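Week 6 notes: picking plastic tableware for a small kitchen
Catering Basics, Cavham evening group
2025-10-24

OK, so last time we got stuck on plates and I promised we'd do bowls and cups properly. Grab the price sheet from Ponmont before you read on, it'll make more sense.

First thing I always ask is how the stuff stacks. A bowl with a wavy rim looks great on a buffet, but try putting twenty of them on one shelf! Straight, tapered cups nest nicely, though they can jam together when they come out of the dishwasher hot (let them cool, then stack).
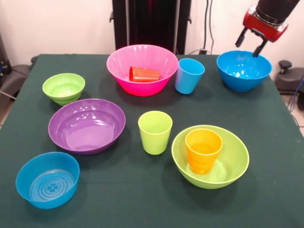 Second, color. I like to give each job its own color — one for allergy meals, one for sauces, and so on — and then stick to it all year. Belmiro Carvalho ran the Elten lunch club that way and swears it cut his mix-ups in half. Burgi Leitner disagrees with me here, she thinks labels do the job better, and we'll let her argue it out in February.

Third, how long it lasts. My own rule is to retire anything you can feel a scratch in with a fingernail. Food gets down in there and so does everything else. Budget for it too: our sample kitchen serves 3000 meals a term, and 1229 of those go out in bowls.

For next time, read the Ruchti handout, pages four to nine, and write me half a page on what you'd buy first and why. Bring your own mug, the ones in the cupboard are awful.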